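Karaki Hand-Held Gripper Pair
Demonstration capture kit for manipulation learning

Sold by Weraditz. Ships as a matched left and right set.

Overview | What's in the box | Specifications | Recording | Care | Ordering

Overview

Karaki is a pair of hand-held grippers for recording two-handed manipulation work. An operator picks one up in each hand, does the task at a table, and the kit logs finger opening, hand pose and wrist video for both sides on one clock. No robot is needed while recording. The finger geometry is the same as on the Karaki arm-mounted end effector, so recordings can be replayed or trained on without remapping the contact points.

Most customers use the pair for soft goods: folding, sorting, bagging, hanging. It also works for kitchen items, small boxes and light assembly. It is not meant for work that needs high grip force or for parts with sharp edges.

The set is available in white only. Left and right units are paired at the factory and should stay together. If you run more than one station, mark the cases so units from different sets don't get swapped.

What's in the box

Left gripper
Right gripper
Two spare sets of finger pads
Charging dock with power supply
Two USB-C cables, 6 ft
Sync dongle for the recording computer
Calibration card
Hard case with foam insert
Printed quick start sheet

The recording computer is not included. See Requirements below.

Specifications

Configuration: left/right pair, not sold singly
Finger opening: 70 mm maximum
Finger pads: replaceable, silicone, medium grip
Battery life: 6 hours continuous recording
Onboard buffer: 20 minutes of recording per unit if the link drops
Housing: molded, white
Status light: one per gripper
Connection: wireless to sync dongle, or USB-C
Output: one folder per episode with video, pose and finger opening, plus a plain text index

Requirements

A laptop or desktop running the Pestutine recorder, version 6 or later. A solid state drive is strongly recommended. Recording to a network share is not supported; record locally and copy afterward.

Recording

A station takes a table, a chair if the operator wants one, and enough light to read by. We recommend a plain, matte table covering in a color that stands apart from the objects you are handling. Cloth is fine and keeps the grippers from sliding when they are set down. Glossy surfaces cause pose dropouts, and so do mirrors and large windows behind the operator.

Each episode starts and ends with both grippers resting on the table. The recorder uses the rest position to zero the pose track, and episodes without a rest at both ends are flagged for review. Set the grippers down on either side of the work item, leave them still for two seconds, then pick up and begin.

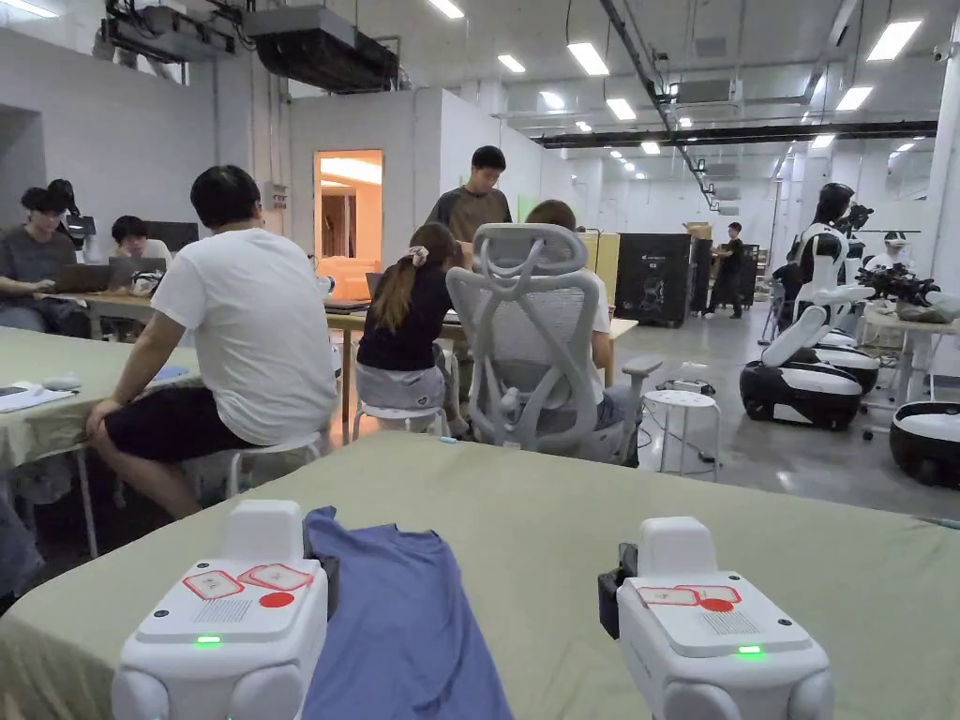
Karaki pair at rest on a cloth-covered table, with a blue-violet garment between the grippers. Both status lights are green.

A typical garment session goes like this:

Turn on both grippers and wait for the recorder to list them.
Run the calibration card check. It takes under a minute and should be repeated after any drop or hard knock.
Choose a task label. Labels are shared across stations through the project file, so agree on the wording before the first session.
Place the garment on the table. Vary how it lands. If every episode starts from the same flat layout, the trained policy will expect that layout.
Set the grippers down, wait for the tone, and do the task at a normal working pace.
Set the grippers down again. The recorder closes the episode and shows a thumbnail strip.
Keep or discard. A discarded episode goes to a holding folder and stays there until you empty it.

Operators do not need a robotics background. Plan on half a day of practice before keeping data. New operators tend to move too quickly on the first grasp and twist their wrists further than an arm can follow. The recorder has a reach check that marks those stretches in orange. It can be set for any arm with a published joint model.

Failed grasps are worth keeping if the operator recovers and finishes the task. Tag them as "recovered" and they can be included or left out at export.

Other people can work nearby while you record. Pose tracking ignores slow movement in the background, but faces and screens may show up in the video. The Pestutine export tool has a blur step for both. Check your own rules on consent before recording in a shared room.

Example dataset

Each kit comes with access to the Zirkomden garment set, 2,326 two-handed episodes recorded with Karaki grippers. It covers T-shirts, towels and long-sleeved tops, with start positions from flat to fully bunched. The set is meant for checking your training pipeline before you spend operator time on your own data. It may be used in internal research and may not be resold.

"We loaded the sample set first and found two errors in our own data loader," says Elli Partanen, who leads applications at Weraditz. "I'd do it in that order again. Operators get tired, and you don't want to ask them for the same week twice."

Care

Wipe the housings with a dry or slightly damp cloth. Do not use alcohol on the finger pads; it hardens them. Replace pads when the ribbing is no longer visible at the tips. Lint from towels and fleece collects at the finger pivots and should be brushed out weekly in regular use.

Keep the perforated grille on each housing uncovered. Do not remove the stickers on the top face. Units returned with missing stickers will be relabeled and recalibrated at the owner's cost.

Store the grippers in the dock or the case. Do not stand them on the fingertips.

Compatibility notes

Sets shipped before June need a firmware update to work with recorder version 6. The update is done over USB-C, one gripper at a time, left first. The recorder will refuse to pair two units on different firmware.

The arm-mounted end effector is sold separately and comes with adapter plates for common wrist flanges. Send us the flange drawing if yours is not on the list.

Ordering

Karaki Hand-Held Gripper Pair, full kit: quote on request
Finger pads, pack of four sets: in stock
Charging dock, spare: in stock
Calibration card, spare: in stock
Hard case: back order

Education pricing is available on the full kit. Kits are calibrated to order. Warranty is one year on the grippers and dock. Finger pads and cables are not covered.

For a quote, give the number of stations, the arm you plan to deploy on, and the shipping country.

Related products

Karaki arm-mounted end effector
Pestutine recorder, additional seats
Table stand for overhead camera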